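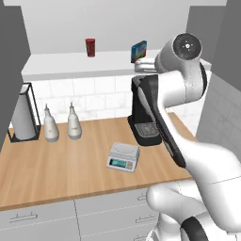 Talk notes, Tromley shared workshop, Sun 12 May. Arm build, kitchen task. KEEP MOVING, slot is short and the last speaker always runs over.

Opening
Who I am, one line. Bench by the back door, the one with all the printer paper on it. Started the build in September. Nights and weekends, mostly weekends.
What it's for: weigh coffee. Pick up the cup, put it on the scale, wait, move it to the machine. That's the whole job. Let them laugh.

Why sim first
Broke a real cup in week one. Then a second one. Then a gripper finger.
Sim cup costs nothing. Reset takes a blink.
Real arm at the workshop is shared, has to be booked. Laptop doesn't.
Project name is Drostano, folder on the workshop drive, anyone can copy it. Say this again at the end.

The kitchen
Point at slide - arm on the right, coffee machine right under it, scale out front in the open.
Counter, cabinets, shelf, tiles. Took way too long on the tiles. Looks nice, does nothing for the arm.
Paper towels and the two white bottles at the back left: clutter on purpose. First version had a bare counter and the arm learned bad habits, swung wide every time.
Shelf matters!! See how close the upper joint gets to that corner. Planner didn't know the shelf was solid for a whole weekend. Arm went thru it like fog. Tell the story quick.
Red canister and the little box on the shelf - next job, reaching up. Not tonight.

Scale display
Doesn't show a number you can read. The weight goes to the script straight, screen is just a colored patch. Somebody will ask.

What went wrong
Run 3029. Everyone here has heard about run 3029. Arm parked itself behind the coffee machine and stayed there till morning. Cause was a sign flipped on one joint. One character.
Friction on the wood counter was set to ice. Scale slid off when touched. Fixed it, then it was glue. Somewhere in the middle now, still guessing.
Mass of the coffee machine - had it in grams, sim wanted kilos. So 1000 times too heavy. Thing wouldn't budge and I thought it was the motors. Lost a week.

Moving to the real arm
Real bench at Follcombe street side, same height as the sim counter, I sawed the legs down to match.
Speed capped low. Stop button in your hand the hole time, not on the table, in your hand.
Works when the cup starts near the scale. Falls apart when it starts near the wall. No good answer yet, ask the room.
Gilmartin mount for the base: bolt pattern is off on ours, had to redrill. If you get the same one measure before you drill anything. I did not.

Live bit, if time
Play sim run, up to 5 minutes. Skip if the projector is acting up. Don't try to fix the projector live, last time was awful.
Have the recording ready on the desktop, not in the cloud.

Questions I'll get
Can it make the coffee? No. It moves a cup. I push the button.
Why not a smaller arm? Had this one.
Can I use your kitchen file? Yes, take it. Change the friction first.
How long does a run take? Depends on laptop, mine is old, fan sounds like a hair dryer.

Wrap
Drostano folder, workshop drive. Need help with the cup-near-the-wall thing, also somebody who is good with cables.
Give back the clicker. Bench is open till 7 if people want to see the base up close.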